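Espace textile partagé Giltton - Questions fréquentes

Tri, pliage et dépôt du linge

La présente page réunit les réponses aux questions adressées le plus souvent au service du linge. Elle s'applique à l'ensemble des usagers inscrits, particuliers comme associations, et complète le règlement intérieur affiché à l'accueil.

Qui peut utiliser la table de tri ?

Toute personne titulaire d'une carte d'usager en cours de validité. Les associations partenaires, dont Rukesar et Todard, disposent d'une carte collective qui doit être présentée par la personne responsable du lot. Les mineurs sont admis s'ils sont accompagnés d'un adulte inscrit.

Faut-il réserver ?

La réservation est obligatoire pour les lots de plus de 29 pièces. En deçà, l'accès est libre dans la limite des places disponibles. Les demandes se font à l'accueil ou par téléphone, au plus tard la veille avant 16 h.

Comment le linge doit-il être présenté à l'arrivée ?

Le linge doit être propre et entièrement sec. Il n'est pas nécessaire de le plier au préalable : les pièces peuvent être versées en vrac sur le plan de travail, toutes couleurs confondues. Nous demandons en revanche que les poches soient vidées et que les vêtements retournés soient remis à l'endroit avant le dépôt.

Les cordons, ceintures et liens doivent-ils être retirés ?

Les liens amovibles sont retirés et mis de côté dès l'ouverture du lot. Lorsqu'un cordon est pris dans une étoffe, il convient de soulever celle-ci par le milieu et de dégager le cordon par le dessous, sans tirer sur l'extrémité libre. Les cordons cousus restent en place ; ils sont rentrés dans l'ourlet ou noués sans serrer avant le pliage.
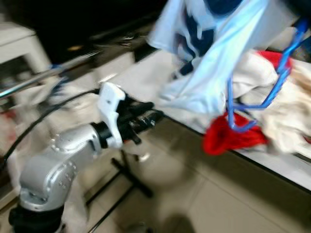

Cordon bleu et tissu imprimé bleu clair et blanc, au-dessus de la table de tri.

Dans quel ordre trier un lot mélangé ?

Le service recommande de commencer par les grandes pièces, qui recouvrent souvent les autres et gênent la lecture du tas. On procède ensuite par nature (draps et toiles, vêtements, petit linge), puis par couleur à l'intérieur de chaque groupe. Les rouges sont isolés en premier, même lorsque le lot est sec : une pièce rouge oubliée parmi les blancs repart trop facilement avec eux au lavage suivant.

Que faire des tissus imprimés sur fond blanc ?

Ils ne sont pas assimilés au blanc. Un tissu portant de grands motifs sombres est rangé avec les couleurs foncées, quelle que soit la part de fond clair. Les rayures fines, grises ou beiges, peuvent en revanche rejoindre les teintes claires. En cas de doute, la pièce est laissée dans le groupe « à vérifier » et signalée à l'agent présent.

Le crème et l'écru se trient-ils avec le blanc ?

Non. La différence est peu sensible sous l'éclairage de la salle, et l'erreur est fréquente. Il est conseillé de poser les deux étoffes l'une contre l'autre, à plat, avant de décider. Les pièces crème forment un groupe distinct, y compris lorsqu'elles ne sont que deux ou trois.

Feng-yi Chung

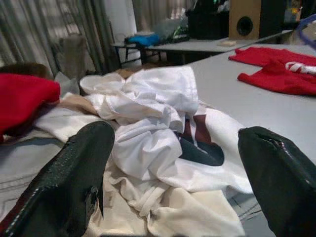
Sointu Leinonen

Peut-on commencer à étaler certaines pièces pendant que le reste du tas est encore froissé ?

Oui, et cette façon de faire est même préférable lorsque la place le permet. Un vêtement de couleur, comme la chemise ou le maillot rouge que l'on étend à plat d'un côté du plan, peut attendre son pliage sans gêner le tri des blancs. Il faut seulement conserver une bande libre entre le vêtement étalé et le tas, afin que les groupes ne se mêlent pas de nouveau.

Existe-t-il une méthode de pliage imposée ?

Aucune méthode n'est imposée aux particuliers. Pour les lots associatifs, le pliage dit « Slaoui » est demandé : manches rabattues vers l'intérieur, bas remonté au tiers, puis encolure ramenée par-dessus. Il donne des piles régulières, qui tiennent dans les bacs de l'espace. Une fiche plastifiée est disponible à l'accueil - elle doit y être rapportée en fin de séance.

Quelle est la capacité d'un bac ?

Un bac standard reçoit jusqu'à 80 pièces de petit linge pliées. Les draps et les couvertures sont comptés à part et rangés sur les rayonnages du fond. Aucun bac ne doit être rempli au-dessus du rebord.

Peut-on déposer d'autres objets sur la table ?

Le plan de tri est réservé au textile. Les sacs, boissons, téléphones et outils sont posés ailleurs pendant la séance. Les peluches et les coussins ne sont acceptés que s'ils figurent sur le bordereau de dépôt.

Comment entretenir le plan de travail ?

La surface est essuyée avec un chiffon doux avant et après chaque séance. Les produits javellisés sont interdits : ils laissent des traces qui se reportent ensuite sur les étoffes foncées. Toute tache persistante doit être signalée et non frottée.

Que deviennent les pièces abîmées ?

Les pièces trouées, décousues ou tachées sont placées dans le bac réparation. L'atelier couture les examine au cours du mois et retourne à leur propriétaire celles qui peuvent être reprises. Les autres sont remises à la filière de recyclage, sauf opposition écrite lors du dépôt. L'an dernier, 4000 pièces ont été traitées par l'espace, dont 144 confiées à l'atelier.

J'ai oublié un vêtement. Comment le récupérer ?

Les vêtements trouvés sont conservés à l'accueil pendant un mois. Une description précise (couleur, taille, motif) est demandée avant toute restitution. Les demandes par téléphone sont acceptées, mais le retrait s'effectue sur place et contre signature.

Les horaires changent-ils en hiver ?

À compter de novembre, la salle ferme à 18 h. Le dépôt des lots est possible jusqu'à 17 h. Les réservations déjà enregistrées pour une heure plus tardive sont reportées par le service, qui prend contact avec les usagers concernés.

À qui adresser une question qui ne figure pas sur cette page ?

Les demandes relatives au tri et au pliage sont traitées par Sointu Leinonen. Celles qui portent sur les cartes collectives et les lots associatifs relèvent de Feng-yi Chung. Dans les deux cas, le numéro de carte doit être indiqué dans le message.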